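Teleoperation, Woche drei bis sieben

Unsere Gruppe sollte einem zweiarmigen Roboter beibringen, Kleinkram von einem Tisch aufzunehmen und abzulegen. Gezeigt wird die Aufgabe per Fernsteuerung: Eine Person trägt die Handschuhe und macht die Bewegung vor, der Roboter macht sie mit leichter Verspätung nach, und alles wird mitgeschrieben. Im Projektantrag stand dafür das Wort »intuitiv«. Den Antrag haben wir geschrieben, bevor wir die Handschuhe anhatten.

Die Steuersoftware Evdale lief nach zwei Tagen, die Kalibrierung der Daumen nach zwei Wochen. Morfudd Gwilliam, die uns betreut hat, fand dieses Verhältnis völlig normal und ging Kaffee holen.

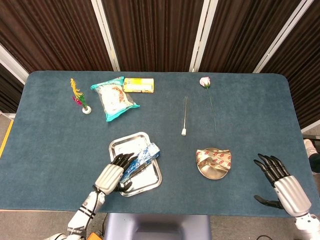
Premmont, November

Bei der Auswahl der Gegenstände wollten wir es dem Modell nicht zu leicht machen. Eine Kunstrose, ein Federfußball und ein Glasröhrchen mit Stopfen haben als Greifobjekte wenig gemeinsam, außer dass sie alle auf blaugrünem Filz liegen. Die blau-weiß verpackte Packung auf dem Metalltablett wird mit der linken Hand gegriffen, Finger darüber, Daumen unter die Kante. Die rechte bleibt dabei offen und leer. Wer die Handschuhe trägt, muss also mit einer Hand arbeiten und mit der anderen nichts tun, und das zweite ist schwerer.

Insgesamt haben wir 3.372 Demonstrationen aufgezeichnet. Davon wurden 312 verworfen, meist wegen Zögerns: Das Modell lernt jede Denkpause gewissenhaft mit und hält sie für einen Teil der Aufgabe. Nach dem Aussortieren blieben rund 3.000 fürs Training.

Knisternde Folie war durchgehend das undankbarste Material. Sie gibt nach, verändert bei jedem Griff die Form, und die Handschuhe melden davon nichts zurück. Man steuert nach Augenmaß und drückt vorsichtshalber zu fest. Für die zweite Projektphase schlagen wir deshalb eine einfache Kraftanzeige am Bildschirm vor, dazu kürzere Schichten. Die Aufnahmen vom Sonntag sind erkennbar schlechter als die übrigen, und am Roboter lag das nicht.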